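Home Posts Archive About

The 1440 planner and me

Jul 26, 2026

Waldemar Duda lent me a planner in the spring and wants it back, so I guess I should say what I think of it. The idea is on the cover. You have 1440 minutes in a day, and if you write down where each of them goes you will stop wasting them. The book is thick and the paper is good. I have no complaint about the paper.

My trouble starts with the arithmetic. Sleep is in the 1440. So is the bathroom, and so is standing in the kitchen wondering why I went in there. The planner gives every one of those a little box, in blocks of 10, and expects me to fill it in. I kept that up for 11 days. On the worst evening I spent so long rebuilding the afternoon from memory that I had to write "planner" in three boxes in a row.

Waldemar swears it changed his life. Maybe. He also retired in November, and I'd want to know how much of the change was the book and how much was no longer driving to Pullmont every morning. He didn't like that question.

The introduction says users "report feeling" more in control. Which users? The ones who stuck with it, I assume. I doubt anyone called the people who put it in a drawer.

What bothers me more is how it treats anything you can't label. Maja Bednarek phoned on a Tuesday and we talked for ages about her sister's roof and a soup recipe she had lost. There are 3 colors in the planner: green for goals, blue for duties, red for leaks. By the rules that call was red. I left it blank, which the book says is also red.

I'll give it one thing – I found out how often I check the weather. I check it a lot, and then go out in the wrong coat anyway. I've cut that down some. A sheet of scrap paper would have told me the same.

Tomomi Nishimura says I'm being unfair and that I should try the weekly edition, with bigger boxes. I looked it up. It costs more and has less printed in it.

So the book goes back to Waldemar with most of its pages clean. He can have them for shopping lists. 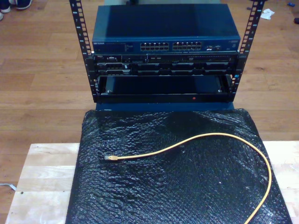
Sillton Evening Computer Club

Back on Thursday from seven. Teodor Malinowski is going over home networks again for those who missed it – bring your questions, and your own mug.

Recent posts
Do I need a thermostat with opinions?
Trenudbridge by bus, with complaints
The free trial that wanted my card

Contact | © 2026 Welington Barros | Back to top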